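Working Alongside the Path Robots: Tips for the Grounds Crew

I have been looking after the outdoor side of things at Skunside for longer than I care to add up, and when the first of the patrol machines arrived last April I was as doubtful as anybody. We have 29 of us on the grounds and maintenance rota, and I think most of us pictured a very expensive wheelbarrow getting stuck in the flower beds. Well, it did get stuck in the flower beds, twice, but we have all learned a good deal since then, and several folks from the Stundthorpe site have asked me to write down what works. So here are my notes, in no particular order, with a cup of coffee at my elbow.

Sweep the edges first. We always used to start in the middle of the path and push everything outward. With the machines running after dark, it pays to begin at the verges and get the mud and leaves off the paving before the evening round. Bare soil creeps over the edge faster than you would think, especially after rain, and a half-moon edging tool run along once a month keeps the line crisp.

Wipe the camera window at the start of the shift and then again at the halfway point. A soft, damp cloth and a drop of dish soap in warm water is plenty (please, no glass spray from the janitor's closet, it leaves a film). Dry it with a second cloth. I keep mine in a zip bag in my jacket pocket, so they never end up mopping out somebody's lunchbox. Smears are hard to see indoors, so hold a flashlight off to one side while you check.

Learn where your bright lamps are. Anybody who has driven toward low sun knows the feeling, and a camera has just as much trouble with a streetlight. We walked the whole route, all 796 yards of it, and marked the glaring spots on a laminated map that hangs by the back door. If an alert comes in from one of those spots, send a person with a flashlight before you send anything else. Nine times out of ten you will find a wet leaf or a bit of cardboard, but go and look.

Keep hoses and extension cords off the route. Hang them up on a wide hook, coiled loosely, and they will last longer anyway. An old paint can lid screwed to the shed wall makes a dandy hose hanger if the budget is tight!

Charge at the same time every day. Ours go on the dock at the end of the morning and come off at 16:00, or four o'clock to you and me. Write it on the board. Brush the charging contacts with a dry toothbrush every couple of weeks – a new one, please – and never with anything wet.

Now for the people side, which I feel more strongly about than toothbrushes. The night walk used to be shared out among us, and some of the older hands were fond of it. When the rounds went over to the machines, we asked each person what they would like to do with those hours. A few chose the greenhouse, a couple took the repair training, and two asked to keep one walk a week. We said yes to all of it. I would urge any crew to have that talk early, before the boxes are unpacked, and to have it with the kettle on.

Keep a paper log, too. The screen tells you plenty, but a spiral notebook on a string by the dock gets the remarks that people would never type in. Ours has almost 2000 entries in it now, and I still flip back through it when a wheel starts squeaking. 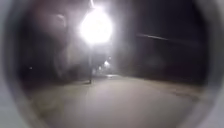 The paved path after dark, from the robot's own view, with a streetlight glaring ahead.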